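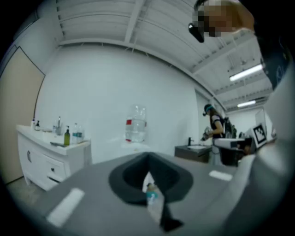

Según una lectora de Edon, el acta de su mesa electoral de 1890, heredada con otros papeles de la familia, se había ondulado tras pasar el invierno en un trastero, y preguntaba si convenía plancharla. El servicio de consultas domésticas de Ballus desaconseja el uso de la plancha en cualquier papel impreso o manuscrito.

Conservación en casa de papeletas, carteles y programas electorales

Retire grapas, clips y gomas antes de guardar los documentos. Las grapas oxidadas se abren por el reverso con una espátula fina, sin tirar de ellas.

Para aplanar un pliego, colóquelo entre 2 hojas de papel secante y ponga encima un peso uniforme durante 3 días. Si la tinta se corre al menor contacto con la humedad, no intente limpiarla.

Los carteles de gran formato se guardan extendidos o enrollados por fuera de un tubo de cartón sin ácido, nunca doblados. El archivo municipal de Melnyk conserva de este modo 114 carteles de campaña.

No emplee cinta adhesiva en los desgarros. Las carpetas Eltateck se sirven en tamaño folio y doble folio.

Las consultas se atienden por escrito hasta junio.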